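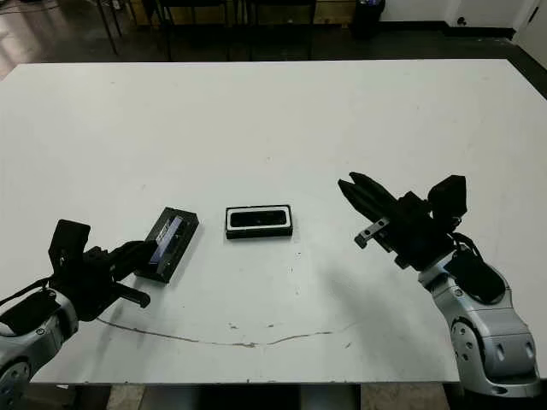

Tischplatte mit Gebrauchsspuren

Anmeldung, zweiter Stock

Ich sitze seit September an der Anmeldung der Radiologie Kadham, zweiter Stock, gleich neben dem Aufzug, und ich sag's, wie es ist: Ich wollte eigentlich nur bis Weihnachten bleiben. Davor war ich bei Ortuño im Möbelhaus, Abteilung Polster, und dachte, so verschieden kann das nicht sein. Die Leute kommen rein, sind ein bisschen nervös und wollen wissen, wie lange es dauert.

Es ist dann doch verschieden. Beim Sofa fragt keiner, ob er den Ehering ablegen muss.

Jedenfalls, der Mann mit der Schachtel. Er kam kurz vor der Mittagspause, im guten Jackett, und stellte mir einen Schuhkarton auf den Tresen. Da drin, sagte er, seien die Bilder seiner Frau. Alte Röntgenaufnahmen, richtige Filme noch, aus der Klinik in Corkelport, die es längst nicht mehr gibt. Er hatte sie zusammengerollt, damit sie reinpassten (bitte nie machen!), und sie sprangen uns entgegen wie Tapetenreste.

»Können Sie die lesen?«, fragte er.

Ich kann natürlich gar nichts lesen. Ich kann Termine verschieben, Überweisungen einscannen und den Drucker so treten, dass er wieder geht. Aber der Mann guckte mich an, und hinter ihm war ausnahmsweise keine Schlange, also hab ich Ja gesagt. Also, ich hab gesagt, ich frag mal.

Unsere Chefin war gerade zwischen zwei Patienten und aß ein Brötchen im Stehen. Normalerweise ist das die heilige Viertelstunde, da klopft man nicht. Ich hab geklopft. Sie wischte sich die Finger ab, nahm den ersten Film und klemmte ihn an den alten Leuchtkasten, der bei uns hinten hängt und den sonst nur noch die Putzfrau anmacht, aus Versehen. Der flackerte erst, dann ging er.

Eine Hand. Eine linke Hand, ganz schmal, und am kleinen Finger ein Knick.

»Der war mal gebrochen«, sagte die Chefin. »Ist ein bisschen schief zusammengewachsen.«

»Beim Rollschuhlaufen«, sagte der Mann. »Da kannten wir uns noch nicht. Sie hat immer behauptet, der sei gerade.«

Und dann lachte er, so laut, dass im Wartezimmer die Zeitschriften runtergingen. Ich musste mitlachen, ich konnte gar nicht anders – und die Chefin auch, mit Krümeln am Kragen.

Wir haben dann alle Filme durchgeguckt. Eine Schulter, zweimal Zähne, ein Knie von vorn und von der Seite. Einen Befund wollte er überhaupt nicht haben. Er wollte bloß, dass mal einer das Licht dahinter anmacht. Zu jedem Bild wusste er etwas: das Knie war die Treppe in Danley, die Schulter der Schrank von der Schwiegermutter. Patientin Nummer 132 saß inzwischen draußen und hustete vorwurfsvoll, und Nummer 135 wollte wissen, ob das hier heute noch was wird.

Beim Gehen ließ er den Karton stehen. Ich bin ihm nachgelaufen, die Treppe runter, der Aufzug war mir zu langsam. Er stand schon an der Haltestelle und nahm ihn mir ab, nur den Deckel hob er noch mal hoch und zog die Hand heraus.

»Die kommt ans Küchenfenster«, sagte er.

Als ich wieder oben war, brannte der Leuchtkasten noch. Ich hab ihn angelassen und Nummer 132 aufgerufen.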